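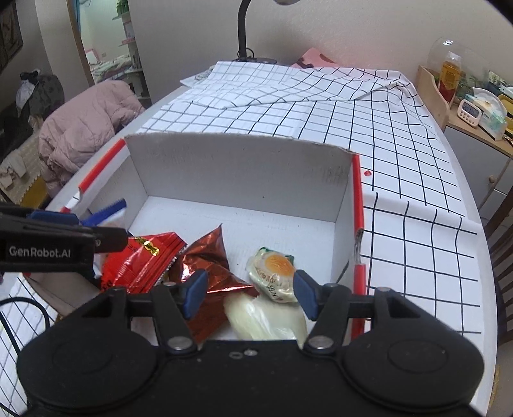

Keep the box and get rid of everything else, was Nolturano's view when this came up last time, and it has stuck with me ever since because my snack cupboard is a disgrace.

Packets in a cardboard box: how do you stop it turning into a heap?

Posted by Jondine, 26/12/2023

Hello all! I've finally started putting our foil and plastic packets (sweets, tea, bits of dried fruit) into an open box with the lid flaps gone, and I love it already. It's got a pale inside and a cheerful red edge, so it looks quite smart on the shelf even though the edge is torn in a couple of places. What I can't work out is how to arrange things. If I lay the packets flat I forget what's underneath, and if I stand them up they flop over as soon as I take one out. They also all slide to the front and leave the back bare. Do I need dividers, or a smaller box? And can the torn bits be mended, or should I start again with a new one?

3 replies

Peltton
Oh, I do enjoy a box question! Stand them up, always. The trick is to fill the bare part with something so the packets have a wall to lean on. I use a smaller box turned on its side, and it's brilliant, it doubles as a place for the tiny sachets that get lost otherwise. When the row gets shorter I push the little box forward. Crimped ends upwards, so you can flick through them like old records. Anything with a sharp foil corner goes at the side, pointing away from your fingers (I've had a few nasty scratches). I set mine up in May and I've only had to tidy it properly once.

For the tears, brown paper tape on the outside, folded over the top edge. Press it down hard and leave it overnight before you load the box up again. If you want it red, washi tape over the top looks lovely.

Mwakyusa
get a new box

Nolturano
Don't get a new box! A torn rim is fine for packets, they weigh next to nothing. I'd only bin it if the bottom was going soft. Agree with Peltton about the filler, though mine is just a folded piece of card cut to the width and bent into an L. Cost nothing and took around 5 minutes. Put the newest packets at the back and you'll use up the old ones first.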